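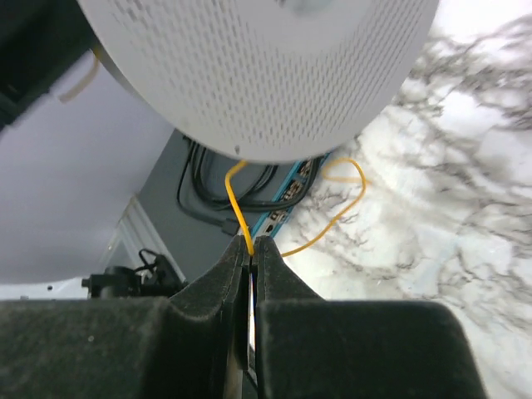

Minutes of the web and interface working group
2003-06-28
6 minute read

Search this site Go

Present: Nektarios Vlachopoulos (chair), the two front-end developers, the design lead, support, documentation. Apologies from the Drukport office, who sent written comments on item 3.

1. Minutes of the last meeting

Accepted with one correction. The note on form labels should have said that labels go above the field on narrow forms only. On the wide account forms they stay to the left. The style notes have already been changed to match.

2. Matters arising

The old blue link color has been removed from the shared stylesheet. Two pages in the customer area still set it inline with font tags, and these will be fixed when the pages are next opened for other work. Nektarios asked that they be put on the list anyway so they are not forgotten.

The print stylesheet was tested on the invoice page. Margins are correct. The page number in the footer runs into the company address on long invoices. Carried over.

The question of who owns the icon folder was raised in March and has still not been settled. Design lead to take it for now.

3. Error messages in the Kison order forms

Most of the meeting was spent on this item.

Support reported that almost 80 calls last month were from customers who could not get past the second page of the order form. The usual pattern is that the customer fills in the page, presses Continue, and gets the same page back with a line of red text at the top. Many do not see the red text. Of those who see it, a good number don't know which field it refers to, as the message gives the name used in the database ("DELIV_CODE2 invalid") and the label on the page says "Area code for delivery."

Front end said the messages come straight from the order server and are passed through as they are. There is no table anywhere that connects a server message to a field on the page. Making one is not hard but somebody has to write the text, and the list is longer than people think because the same check is worded differently in different modules.

Documentation offered to write the text if front end supplies the full list of messages along with the conditions that trigger them. Agreed. Documentation asked that the list be frozen while the writing is going on. Front end could promise this for the order forms but not for the account forms.

There was discussion of where the message should go. Three positions were put forward: at the top of the page as now, beside the field, and in a pop-up window. The pop-up was dropped quickly. Support said customers close it before reading and then call to ask what it said. The design lead wanted the message beside the field and nothing at the top. Front end pointed out that on a long page the field in question may be below the bottom of the screen, so the customer would again see a page that looks the same as before.

The written comments from Drukport were read out. They prefer a short line at the top giving the number of problems, with the detail beside each field. They have been doing it that way on their own returns form since the spring and say calls about that form went down, although they did not keep a count. They also ask that whatever the customer typed be kept in the fields when the page comes back. At the moment the order form clears the card number and the delivery note. Clearing the card number is deliberate. Clearing the delivery note is a bug.

Agreed:
- short line at the top of the page, in the same box style as other notices
- message beside the field, in red, with a small symbol so that it does not depend on color alone
- label of the field also set in bold
- everything the customer typed is kept, except the card number
- no database names in any message shown to a customer

The wording should say what to do. "Enter a five-digit code" was given as the sort of thing wanted. The design lead asked that the word "invalid" not be used at all. Support agreed. Front end had no view.

Nektarios asked how far back the change can be made to work, given the number of customers still on older browsers. Front end said the checks are done on the server, so nothing depends on scripting. The layout beside the field will need a table cell in the older browsers. It will look a little cramped but it can be read.

4. Trerkus button set

The design lead showed printouts of the new buttons for Trerkus. The main button is filled, the secondary one is outlined, and the cancel action is a plain text link. Comments:

Front end asked for the buttons to be made as real form buttons with styles applied, and not as pictures. The current set is all GIF files, and every change of wording means a new file in each language. The design lead is willing, but warned that form buttons look different from one browser to the next and the rounded corners would be lost. After some back and forth it was agreed to give up the rounded corners.

Support asked why Cancel is a link. The answer was that customers were pressing it by mistake when it looked the same as Save and sat next to it. Support thought the link might be too easy to miss on the long settings page. To be looked at again once it is in use.

The order of the buttons was discussed – main action on the left, to line up with the fields above it. This is the opposite of what the desktop program does. Nobody felt strongly enough to object and it is adopted for web pages only. The desktop program stays as it is.

The disabled state is too pale on the older monitors in the support room. Design lead to darken the text by one step and bring new printouts.

5. Mikkelsen style notes

The style notes for Mikkelsen are kept in a word processor file on the shared drive and there are now two versions with the same name in different folders. One has the new spacing rules and the other has the new table colors. Documentation will merge them and put the result on the internal site as ordinary pages. After that the file on the drive is to be deleted, and changes go through documentation.

Front end asked that each rule in the notes be shown with the markup that goes with it, so it can be copied. Documentation said this is fine as long as front end checks the markup before it goes up.

There was a short discussion about whether the notes should cover wording as well as appearance. The decisions on error messages under item 3 need to be written down somewhere and this seems the right place. A section on wording will be added, beginning with errors and button labels. Date formats were suggested for the same section and left for another time.

6. Any other business

The search box on the help pages returns nothing if the customer types more than one word with a comma between them. Front end to look.

Support would like a test account that shows every kind of notice on one page. Front end has something like it already for their own use and will clean it up.

The projector cable in the meeting room is broken again. Printouts to be brought to the next meeting.

Actions

Front end – full list of order form messages and conditions, to documentation.
Front end – keep the delivery note when the page is returned. This can go in ahead of the rest.
Front end – comma problem in help search.
Front end – test account for support.
Documentation – text for error messages once the list is in.
Documentation – merge the two Mikkelsen files and move to the internal site.
Design lead – notice box and symbol for errors; darker disabled button; icon folder.
Support – keep a tally of order form calls before and after the change, with the page and field if the caller can say.
Nektarios Vlachopoulos – reply to Drukport, with thanks for the comments, and ask if they can send the wording from their returns form.

Next meeting to be arranged when the message list is ready.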